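Print this page | E-mail this thread

Prarnholm Neighbors Forum > Buying, Selling & Renting

Topic: Drikari Court vs. the Arruda side, which would you buy?

porchlight_mo
2024-08-20
Hello everyone! Long post, sorry in advance. We've been renting in Prarnholm since April and love it, and now we're finally ready to buy (deep breath). We've seen a two-bedroom in Drikari Court and a slightly older one over on the Arruda side. The Drikari one has monthly dues of 417 dollars, which made me swallow hard, but it has the pool and covered parking and it's so bright in the mornings. The Arruda one has almost no dues and a kitchen that needs love. What would you do?

Dronidness
Welcome! I've owned in Drikari for six years and I'd do it again tomorrow. The dues cover water, trash, the roof and the outside painting, and when you add up what a house costs you every year it stops looking so scary. Plus I've never once had to clean a gutter!

twomaples
I'm going to disagree with my neighbor above, kindly. Ask for the reserve study before you fall in love with that morning light. We sold our place there after a special assessment of 2405 dollars per unit, and we got 30 days to pay it. On the Arruda side you fix the roof when you decide to fix the roof.

Dronidness
That assessment was for the elevators, and they were older than some of the owners. It's been paid off. I don't think it's fair to keep scaring people with it.

twomaples
Paid off, sure, and I paid my part of it! I only want her to read the paperwork. The last two years of meeting minutes will tell you more than any showing.

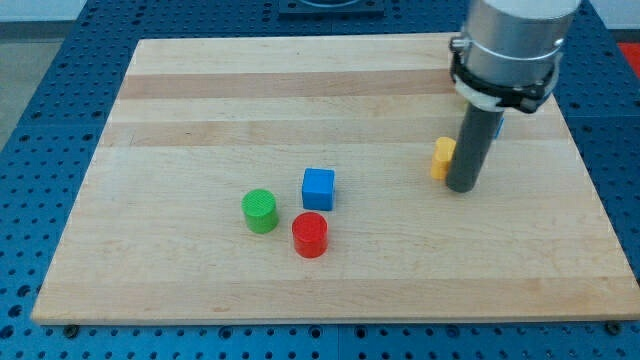 3 min read

porchlight_mo
You're both so helpful, thank you. I've asked the agent for the minutes and the reserve study. Can anyone speak to noise? The Drikari unit is on the street side, and my husband works nights and sleeps till noon.

slowbus18
Street side gets the delivery trucks early, and the number 18 bus stops right at the corner. I got used to it, but my sister stayed over one weekend and swore she never would again. Go park there at breakfast time and roll your windows down, and then do the same over by Arruda, where you'll mostly hear dogs.

twomaples
Can confirm the dogs. One of them is mine, and I apologize.

porchlight_mo
Ha! We'll go sit in the car with some coffee this week and I'll report back.

We use cookies to keep you signed in. By browsing the forum you accept our cookie policy.

Contact | Copyright Prarnholm Neighbors Forum | Back to top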